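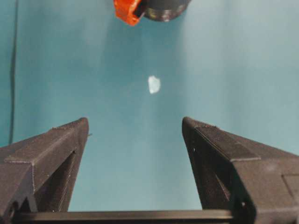

14/06/2023

I have been trying to learn the vocabulary of spaceflight, mostly so I can follow the Terent launch stream in August without pausing it every 30 seconds. The commentators assume you know what max q is. I didn't. It's the moment when the air pushes hardest on the rocket, and I had been nodding along to it for years as if it were a person.

My glossary lives in the back of an old Kazemi notebook and has reached the letter P. Perigee is the low point of an orbit around Earth, apogee the high one. I have written this down on 5 separate pages, which tells you how well it's sticking. My current trick is "apogee, away", and it has worked twice.

Then there's "nominal", which in normal life means "in name only" or "hardly any" and in a control room means everything is fine. I tried it on the phone to my dentist and got booked for a second appointment.

The astronomy club in Dridilthorpe lent me a paperback dictionary with some 300 entries, a good half of them acronyms. One acronym has another acronym inside it, so you look up the first and get sent 6 pages back for the second. The Sillden library has a newer edition, but it's reference only and the good chair is always taken.

Still stuck on "ullage". As far as I can tell it's the empty space above the fuel in a tank – winemakers had the word first, for the gap at the top of a barrel. I'd like to get through Q and R this weekend. Q looks short.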